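Sorting out the block shelf

February is when I go through the toys. School is back, the house is quiet from nine until three, and there is no longer anyone standing behind me explaining why a broken thing has to stay.

The blocks were the worst of it. We had three lots mixed together: a plain set from my aunt, a painted set bought at a fete in Codberg, and a bag of odds and ends that Zohreh Ghasemi gave us when her boys moved on to other things. Nothing matched in size and most of it lived in a plastic tub with a split down one side.

I tipped the whole tub out on an old sheet on the lounge room floor and made piles. Anything with a splinter or a crack went in the bin. Anything that looked as though a dog had been at it went in the bin as well. Zohreh has two dogs, so that pile was bigger than I'd hoped. What was left came to 80 blocks, and I kept 36 of them. The rest went in a box for the playgroup.

Cleaning

I don't soak wooden blocks. I did it once and the grain came up rough on every one of them. Now I use a damp cloth with a drop of dish soap, wipe each side, then dry them straight away with a tea towel and leave them on a rack overnight. If the colour comes off on the cloth, stop and try just water.

A few of the plain ones had biro on them. Fine sandpaper took care of most of that. The rest can stay.

What to keep them in

I have gone off lids. A tub with a lid gets opened once and the lid ends up under the couch. A low open basket works better for small children, as they can see what's in it and drop things in without lifting anything.

Wicker is what I like best, in a plain rectangle with low sides. It sits flat and it's light enough for a three-year-old to drag. The drawback is dust, which gets into the weave, so every month or so I take it outside, turn it over and give it a few good whacks.

I also stopped filling baskets to the top. A few cubes in strong colours get more use than a heap. Red, green and blue are plenty to start with, and putting them away one at a time can be the whole game. 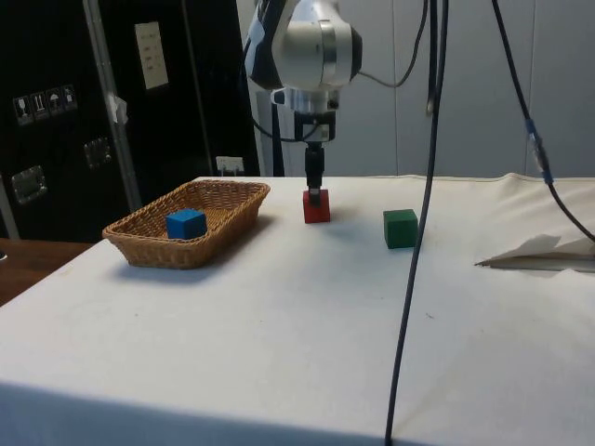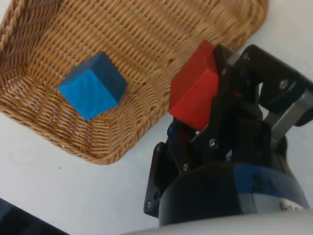

The blue cube is in the basket in both, with the red one held in the gripper.

Where it all went

The basket is on the bottom shelf in the lounge room, next to the picture books. The bigger blocks are in a calico bag on the hook behind the door – not ideal, but the shelf is full.

Thomas Rizzi from over the road asked for the leftover plain ones to use as wedges in his shed, so a handful went to him before the box left for playgroup on Tuesday. The split tub is now holding pegs in the laundry. Next is the dress-up trunk, which I've been putting off since December.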